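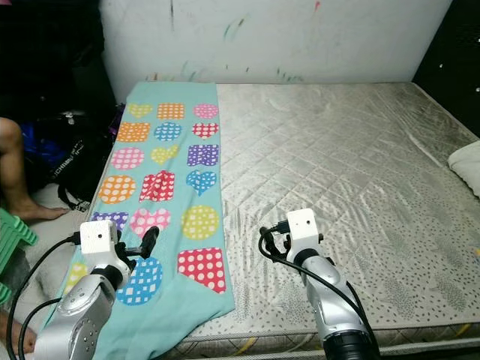 Kong House – Room Turnover Inspection
Room 14, second floor
Inspected by: Cheng-en Lu
Date: 26 September 2019

Mark each line OK, FIX or N/A. Comments go under the line.

1. Smoke alarm sounds when tested – OK
Battery changed at this visit. Old one was still good but had no date on it.

2. Window opens fully and locks – FIX
Latch is stiff. Opens with two hands. Needs oil, or a new latch if that does not help.

3. Outlets and switch plates – OK
Plate by the door has a hairline crack. Not open to the wiring. Recheck next time.

4. Extension cords – FIX
One cord had a second cord plugged into it. Separated and tenant told. Use one Hodus power strip with a breaker, plugged straight into the wall.

5. Path from bed to door at least 36 inches wide – FIX
Belongings need to be moved back to the sides before the tenant's first night.
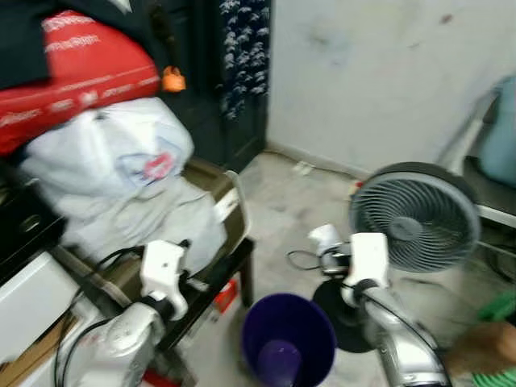 Storage bin in the hall closet is free if more space is needed. Ask at the desk for the key.

6. Heater clearance – N/A
Heater is off at the main until October. Keep bedding and bags three feet away once it is on.

7. Door closes and latches by itself – OK
Closer adjusted in September. It was slamming before that.

8. Hot water at the sink – OK
118 degrees after a minute. Limit is 120.

9. Signs of bed bugs or mold – OK
Checked seams, baseboards and the back of the closet. Small water stain near the vent pipe – old and dry, same size as last time.

10. Soft items kept off heaters and lamps – OK

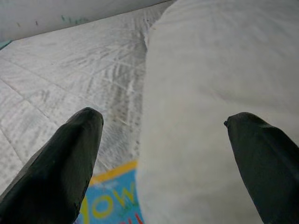 Item 10: large white soft item.

Follow-up: items 2, 4 and 5 within 48 hours. Latch request sent to Testeno Maintenance, job 237. Leave the signed copy in the desk folder.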